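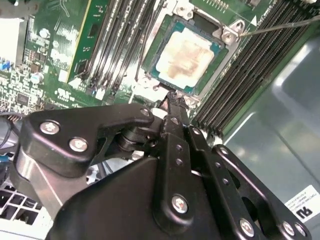
Friday, late, and I still have gray stuff under two fingernails.

So tonight was finally the night I opened up the old server. It's been sitting under the workbench since May with a bath towel over it, and every time I went in there for a screwdriver or a lightbulb I'd nudge it with my foot and tell it soon. Well, soon was 6 o'clock this evening, straight after work, before I could sit down on the couch and lose the will.

I got it from the Vulstead clearance, back when they emptied out the Ploscombe office and sold everything by the pallet or by the piece. I paid 13 dollars for it. Thirteen! I felt like a bandit carrying it to the car, and then I felt a lot less like a bandit carrying it up the stairs, because that thing weighs as much as a calf. My back has only just forgiven me.

The lid took forever. One screw was so tight I had to lean on it with my whole shoulder, and I said some things to it that I won't put down here. Then the fan shroud, then the big heatsink, and that was the part I'd been dreading. I ran the machine for a while first to warm it up, like you're supposed to, and then did the little twist, twist, twist, and it still hung on like a barnacle. When it let go it made a noise like a boot coming out of mud and I had to go stand in the hallway for a minute.

And oh boy, the paste. I was expecting gray and got something more like old frosting, a pale creamy crust all over the top of the processor with a brownish streak through the middle and off to the right. Completely dried out. I don't think a soul had touched it since the day it was built. No wonder the fans used to howl. I actually felt a bit sorry for it, sitting there all blotchy in its shiny bracket with the memory slots lined up on both sides, waiting for somebody to come and wash its face.

I love a green board, by the way. I know the new ones are all black and moody and they look very nice, but green is what I grew up with, and green is what a computer is supposed to be inside. I could look at one of these for an hour. All those tiny parts crammed together with their little white letters, like a town seen from a plane, and then the couple of silver capacitors standing up over it like grain silos. I did look at it for a good long while, with a cup of tea that went stone cold on the windowsill.

Anyway, cleaning. I had the little bottle of Filtum cleaner from the drawer (it smells like oranges and floor wax, and I kind of like it) and a stack of coffee filters, which don't shed the way paper towels do. A drop, wait, wipe, fold, another drop. The pale stuff came up pretty fast but the brown part was stubborn and just slid around and got into the corners. I went through way more filters than I'd planned on, so it's going to be tea tomorrow morning too. Somewhere in there I got impatient and started scrubbing and had to give myself a talking-to — this is a thing with a very fussy socket underneath it, slow down.

I haven't put new paste on yet. The tube I thought I had turned out to be wood filler, of all things, so I'll have to go over to Mutiso in the morning. They open at nine. I also want a soft brush for the slots while I'm there, and I should get cable ties, and I should NOT get anything else, because last time I went in for a fuse and came home with a label maker.

Oh, and the hours! I'd written down the number from the startup screen before I took it all apart, 2,831 hours. Hardly anything for a server. Either it spent most of its life switched off in a closet or somebody reset the counter, and I'd love to know which. I'm going to believe the closet.

The plan is still the same: get it running quietly, put all the photos on it, and stop paying for storage every month. If I have to spend more than 200 on it altogether I'm giving up and it can go be a plant stand.

Towel's back over the whole thing for the night, with the screws in a muffin tin on the shelf, one cup for each kind. I'm going to go scrub my hands again and then bed. Need to remember to move the car before the street sweeper comes.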